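A Monday with the arms at Skoten

I had been promised robots, coffee and parking, in that order of importance to whoever wrote the invitation. The parking was full by nine. The coffee was in a flask with a handwritten label saying it was coffee, which I took as a warning. The robots were upstairs.

Skoten opens its training floor to visitors once a year, in February, when I suppose it gets the fewest. There were enough of us to fill the elevator twice. Our guide was Tracey Wragg, who runs the collection schedule and has the calm of a person who has watched a mechanical hand miss a bottle cap for most of her working life. She gave us blue paper overshoes and asked us not to lean on anything that could lean back.

If you came expecting a factory, you would have been let down. The floor is closer to an accounts office that has been asked to share with some gym equipment. People sit, drink from their mugs, and move small things from one place to another by way of a robot. They do it again. Then they press a key to say whether it went well.

The thing they are making is a pile of examples. One good run, from the arm at rest to the arm at rest again, is an episode, and the model Skoten is training, called Restrepo, wants 1,000 of them for each task before anyone will let it try on its own. A decent operator gets through 100 in a day. A new one gets through 30 and goes home with a headache. Abelardo Mosquera, who was working the first station we stopped at, told us his record and then asked us not to repeat it in front of Tracey, who was standing next to him.

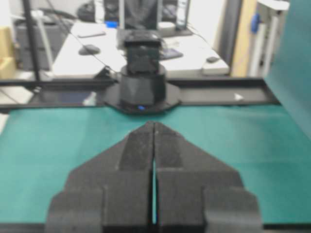

The stations at Skoten are all built to one plan, and Abelardo has opinions about the plan. He thinks the chairs are too low and the visitors' rope is too close. He has no quarrel with the mat. His is a flat teal thing with a teal panel standing up along the right side, and from the gripper's own camera you see that color filling the lower half of the view, with two black fingers closed in the middle of it and the other arm squatting across from you, one small blue light on at the base. It was oddly like facing an opponent at chess. Past the second arm the view runs straight on into the office, over a white desk with a mouse on it and a monitor behind. I asked if the model minded all that. Tracey said the model would mind a great deal if they tidied it, and I have been using this at home ever since.

We were then handed over to Callum Sugden for the part about bad data, easily the best half hour of the day. Callum reviews episodes. He had put together a reel of rejects, and it played like a blooper show with no sound and no laughing. There was one in which the arm picked up a sponge perfectly and the operator, delighted, forgot to put it down again. There was one where an elbow came in, rested, and left. "We keep the ones where it drops something and goes back for it," he said. "We bin the ones where it drops something and the operator swears and hits the table." The table jolts the arm, apparently. Swearing on its own is fine.

Visitors were allowed a turn. You hold a smaller arm, called the leader, and the real one copies you. I was given a foam block and a bowl, and Musyoka Mbwambo to stand behind me breathing encouragingly. It took me 26 tries to get one episode he would accept. The trouble is that you can't feel how hard you are squeezing, so you squeeze like a person closing a suitcase. On the good one I had stopped thinking about it and was listening to Musyoka describe his drive in. He marked it as a success – "slow, but clean" – and so somewhere inside Restrepo there is now a very small amount of me, putting a block in a bowl at the speed of a retired tortoise.

Malcolm Dunmore closed the tour with slides. Skoten wants to add a folding task by summer, and there was a chart going up. I asked how long before the arms could do the block and bowl without anyone holding the other end. He said they could do it now, most mornings. Afternoons were harder, on account of the sun coming in. They have ordered blinds.

The flask was empty when we came down. Overshoes go in the bin by the elevator, and if you are going next year, park on the street behind.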